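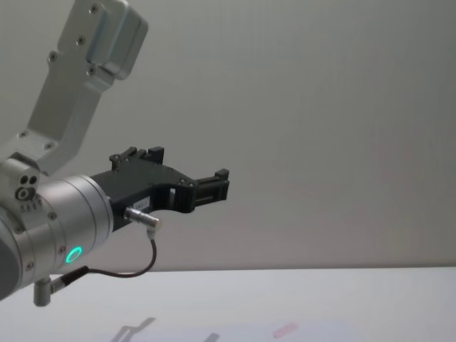

Palomino 打包间整理图集

更新于 2020-03-13

打包间在铺面后头，过去既放货，又放换季的陈列道具，旺季一过就很难下脚。一月里把柜子和架子重新排了一遍，之后又零零碎碎改了一些地方。下面按走进门以后的顺序排列，每张配一两句说明，尺寸和牌子顺手写上，省得以后再量。

一、进门处

门垫
灰色短毛，边上包胶。原来那块太厚，门推到一半会卡住，换薄的以后可以开到底。

挂衣钩
一排铁钩，固定在木条上。最靠门的那个留给围裙，其余挂外套和布袋。伞不挂在这里，水会滴到下面的纸箱上。

鞋凳
旧店搬来的，凳面重新包过一次，布料是窗帘剩下的。掀开盖可以放鞋套。

开关面板
标签写在面板边上，分前灯、后灯、换气。换气那个键有点松，按下去要多停一会儿。

二、靠墙的架子

主架
Wostetti 的金属层架，层板宽86厘米。最上层只放轻的东西，包括气泡膜、空纸筒和没有拆封的填充纸。

中层
齐腰的位置给常用纸箱。小号在左，大号在右，折平后竖着插，抽一张出来旁边的不会跟着倒。

下层
胶带、备用刀片、订书针，全装在带盖的盒子里。刀片盒另贴红纸，盖子扣紧才放回去。

架脚
地面往排水口方向略有坡度，外侧的架脚垫了橡胶片。垫片用久了会压薄，换季时检查一次。

书挡
厚纸板折的，用来隔开不同规格的信封。试过买来的铁书挡，底板太滑，站不住。

三、打包台

台面
高86厘米，站着干活不用弯腰。表面铺了切割垫，垫子四角用双面胶固定，方便整张揭下来擦。

纸卷架
装在台子的短边，牛皮纸从下往上拉，顺着锯齿撕断。卷芯两端各有一个挡圈，换纸时先松外面那个。

胶带座
底下灌了沙，单手拉得动。原来放在正中，封大箱时总要挪开，现在固定在右后角。惯用左手的人可以把它转个方向。

尺子
钢尺一把，软尺一卷。钢尺挂在台边，软尺收进第一层抽屉。量圆筒和灯罩用软尺，其余用钢尺。

台秤
使用前看一眼是否归零。秤盘旁边不要堆东西，箱子的边一旦搭到别处，读数就偏轻。

抽屉第一层
笔、剪刀、软尺、易碎标签。隔板是可以移动的，标签纸换了规格以后往后挪了一格。

抽屉第二层
退换货单、空白装箱单、橡皮筋。橡皮筋受热会粘在一起，夏天改放到门边的铁盒里。

脚踏垫
有弹性的那种，久站舒服一些。一周抬起来扫一次，下面很容易积纸屑。

四、窗边

窗台
窗台上只放植物和收音机。纸制品晒久了会发黄，曾经有一摞信封就是这样报废的。

绿萝
从前面店里剪枝养起来的，浇水看土，不看日子。叶子太长就往回绕，别垂到打包台上。

窗帘
换成了半透的浅色布，下午不刺眼，看标签上的字也清楚。洗的时候把挂钩全部取下来。

小圆桌
吃东西和喝水都在这张桌上，杯子不带到打包台。桌腿有一条短，垫了折起来的软木片。

五、角落的收纳箱

Drulten 带盖箱
每只40升，透明箱身，侧面夹标签卡。卡片写大类，细目贴在盖子里面，翻开就能对照。

节日装饰
灯串绕在硬纸板上，插头留在外侧，取用时先插电试一遍再拆开。坏了的灯串当天处理，别再收回去。

布料
桌布、垫布、展台围边，卷着放比叠着放少折痕。颜色浅的外面包一层薄纸。

木托盘
大的在下，小的在上，中间夹毛毡。托盘底部有毛刺的地方已经磨过，再发现就用细砂纸擦几下，顺着木纹走。

玻璃瓶
瓶口朝上，瓶身之间插纸隔板。瓶塞单独装袋，袋口写上口径。这一箱不要压别的箱子。

修补用品
木蜡、白胶、毛毡贴、砂纸，还有各种尺寸不成套的螺丝。螺丝用旧果酱瓶装，拧盖前先擦瓶口，不然有木屑会卡住。

六、后墙

工具板
洞洞板，高118厘米，常用工具的轮廓用铅笔描在板上。哪样没挂回去，走近就看得出来。

挂钩
长钩挂卷尺和绳，短钩挂螺丝刀。钩子下缘都加了固定夹，取工具的时候不会连钩子一起拔下来。

麻绳
直径8毫米的用来捆大件，细的系吊牌。绳头绕胶布再剪，剪完不散。

清扫用具
扫帚挂着放，刷毛不碰地。簸箕挂在旁边，抹布洗完晾在最下面的横杆上，干湿分开。

纸板回收位
拆平、去胶带，再靠墙竖放。高度到工具板下缘就该清走。沾了油的纸板另放，不能混进来。

垃圾桶
一只放纸屑，一只放塑料膜。原先用同样颜色的桶，经常丢错，后来把塑料膜那只换成了蓝色。

七、待发区

发货架
下单早的放上面，晚的放下面，大件直接靠架子侧边立着。面单一律朝外，不用搬动就能核对地址。

易碎件
单独占一层，层板铺泡沫垫。标签贴在顶面和相邻的一个侧面，不贴在接缝上，开箱时一撕就破。

Plosby 推车
平板带扶手，过门槛时先抬前轮。扶手可以折下来，不用时推进发货架和墙之间的空当。轮子缠了线头要及时剪掉。

交接夹板
挂在侧边，写当天发出的件和没有发出的原因。写满一张换一张，旧的放进抽屉第二层，月底装订。

自提件
靠近店面那一侧，贴黄色纸条，写取件日期和称呼。超过约定日期的，先打电话再挪到后面。

八、还没弄完的地方

顶灯
打包台一侧够亮，角落偏暗，找深色布料时得把箱子搬出来。打算在收纳箱上方加一盏可以夹的灯，线从工具板后面走。

墙面
门边有一块补过灰，颜色和周围对不上。等天气暖和一点再刷，现在开着窗干得太慢。

旧标签
有几只箱子还夹着去年的卡片，里面的东西已经换过。以盖子里面贴的细目为准，新卡片印好以后统一换。

空纸筒
长短混在一起，目前横放在主架顶层。想按长度分开竖着放，合适的桶还在找，口太大的会歪，口太小又抽不出来。

后续有改动会直接加在对应的位置下面，已经撤掉的东西也会把说明删去。架子和箱子的尺寸是自己拿尺量的，购买前请再和卖家核对。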